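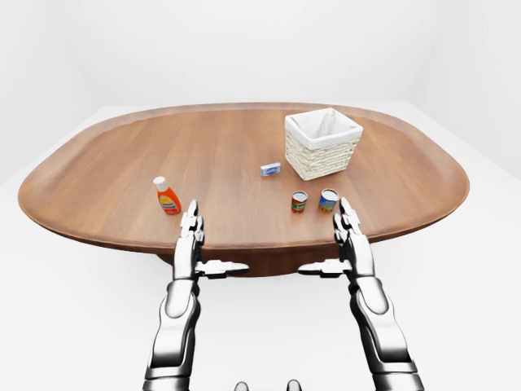
Section 6. Assembling the Paper Lantern Garland

Use the Herkosside template sheet, item 1613. Print at full size on heavy paper.

1. Cut along the solid lines only.
2. Fold each panel in half lengthwise, printed side out.
3. Make the slits from the folded edge. Stop at the gray margin.
4. Unfold the panel and roll it into a tube. Overlap the short ends to the dotted line and glue.
5. Hold the seam for 30 seconds.
6. Punch two holes in the top rim and thread the cord. Space the lanterns 50 cm apart.

Note: Glue sticks leave fewer wrinkles than liquid glue.

Caution: Small scissors are sharp. An adult should make the slits for children under 6. Do not place candles or hot bulbs inside the lanterns.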